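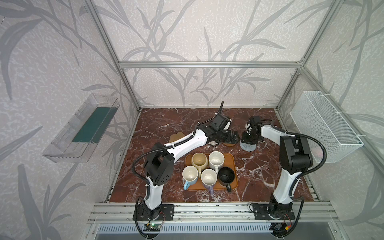 Moved the planner over to Sedside this week

I finally got the two arms off the old planning stack and onto Sedside. It took longer than I wanted. Most of that was the collision model, which I had been patching by hand for months and never wrote down.

The old planner treated each arm as its own problem and then checked the two paths against each other. That works fine until both grippers want to be over the tray, and then one of them waits forever. Sedside plans both arms together. It's slower per call, around 80 milliseconds, but I stopped seeing the lockups in my logs.

The config file was 2297 lines when I started and is 738 now. Tane Quinlan went through it with me and kept asking what each block was for. If I couldn't answer, we deleted it. We put 2 of them back.

Perception is still the weak part. The detector is good on mugs that stand upright. When one is tipped over, it gets the opening right and then guesses the handle, and the grasp comes out turned. The wrist views help a lot here — the overhead view loses the handle as soon as a gripper is above it. 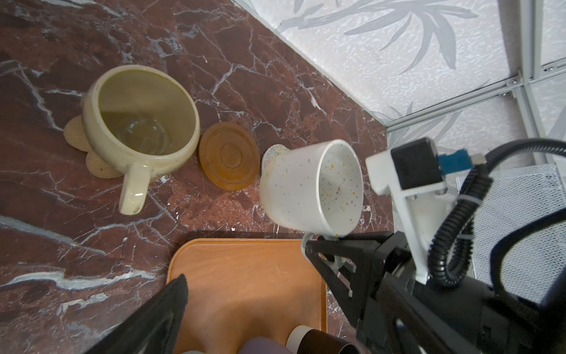
Coasters and saucers

These are harder than the mugs. They're flat, the depth data on them is mostly noise, and the veins in the marble give the edge detector plenty of lines that aren't edges. I was fitting circles to everything round, and that fell apart on the cork coaster with the scalloped edge.

Darcy McAlister suggested segmenting first and only fitting a shape if the mask is already close to round. I did that, and kept the raw mask for anything else. 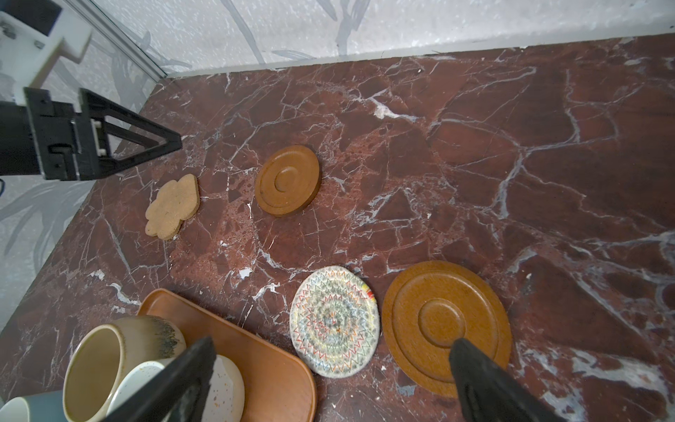 It cost me one more threshold to tune, and I don't love that. For now it lives in the same file as the grasp offsets. Next I want to get the wrist camera calibration out of the startup script, where it reruns every time I restart the planner, and save it to disk.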